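Report on the Open Day Visit: Robot Handling Demonstration
Introduction to Automation, Visit Report 2
Submitted Nov 13, 2024

1. Purpose of the visit

Our section went to the open day at the Rarmont automation lab in Fluresham. The assignment was to watch one demonstration from start to finish, write down how the task was set up, and compare it with the pick-and-place unit we covered in class. I chose the tabletop handling demonstration because it used household items and because the staff let visitors stand close to the table.

There were 30 of us, so the lab split the class into groups. Each group got 12 minutes at the table and then moved on to a conveyor display by Plerkier. My notes on the conveyor are short and are in section 5.

2. The task

The operator explained that the demonstration has no fixed program for each object. A person guides the arms by hand controls, the movements are recorded, and the recordings are used later to train the system. One recording is called an episode. The lab told us it had 3,238 of them stored before the open day.
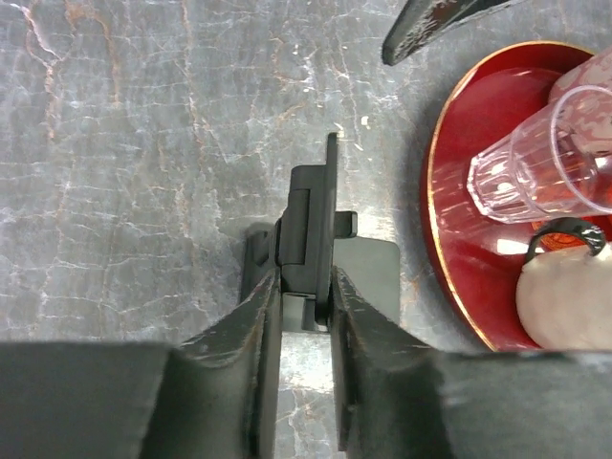 Grip position was the first thing I wrote about, because it is where our classroom unit does worst. Our unit closes at the same height every time and drops anything with an odd shape. The operator here chose a different point for each part. With a black metal hinge, the fingers held it low, with the knuckle upright between them and one leaf out to the right. A hinge is a hard part to hold because the leaves can swing, and the operator said new users often grab it by a leaf and lose it.

I asked if the fingers had sensors in them. They do not. The operator judges the grip by eye from the camera views on the monitor.

3. Flat objects

The second part of the talk was on flat objects. These are a problem for any two-finger gripper since there is very little height to close on. The operator has to line up both fingers with the sides of the object before coming down, and the arm has to stop just short of the table.

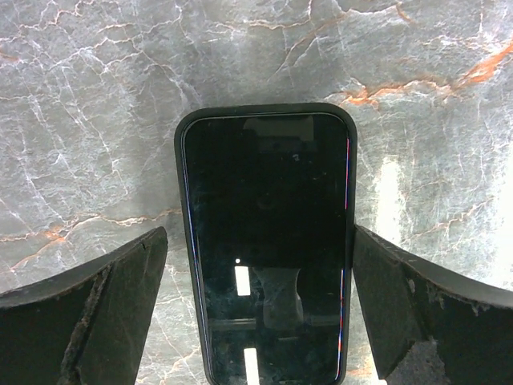 Width matters too. If the fingers are not open far enough, one of them lands on top of the object. If they are open too far, they may hit something else nearby. The operator said that most of the practice time for a new user goes into this one step, and that it takes 3 sessions before people stop looking down at their own hands.

A student in my group asked about scratches. The answer was that the fingers wear faster than the objects do, and the lab replaces them when the grip gets poor. The next set is due in December.

4. Table layout

Layout was not on our question sheet, but I think it should have been. The operator changes the positions of the items between episodes so that the recordings do not all look alike. Items can be on the table or on a plate, and they can be close together or far apart.

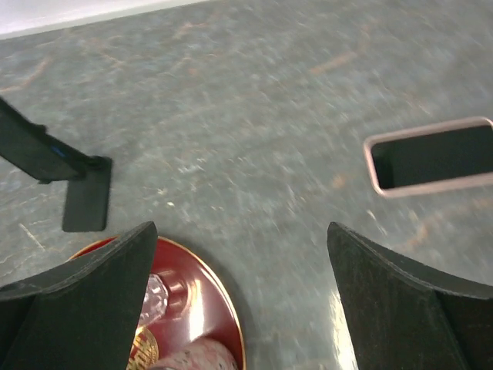 Our classroom unit would fail at this right away. It depends on a jig, and if the block is moved even a little, the gripper closes on air. The lab's method costs much more operator time – but it does not need a jig at all. I wrote down both points for the comparison table in the appendix.

The last part of the demonstration used two arms. One arm keeps hold of an object while the other comes in toward it. The operator said the hard part is keeping the first arm still while paying attention to the second.

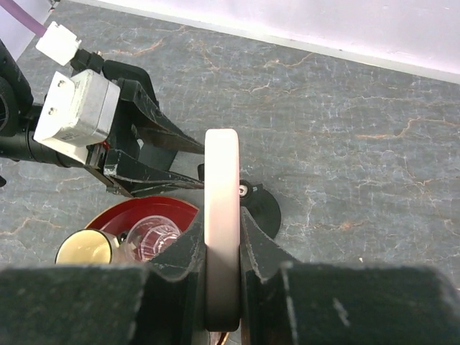
Figure 4. Two-arm work: one gripper holds a white disc on edge, with the second gripper at its left.

5. Conveyor display

The Plerkier display sorted boxes by size with a light gate and a pusher. It was fast and made no errors while we watched, but it did only one job. A handout by Lecomte on safe distances was given out at this station. I have attached my copy.

6. Results and comments

I met the assignment goals except for timing. I planned to time each grip with a stopwatch, but the operator often stopped to answer questions, so my times are not usable and I left them out.

For our own unit, I suggest we try changing the closing height by object before we change anything else. It needs only a small edit to the program, and we could test it with the wood blocks we already have.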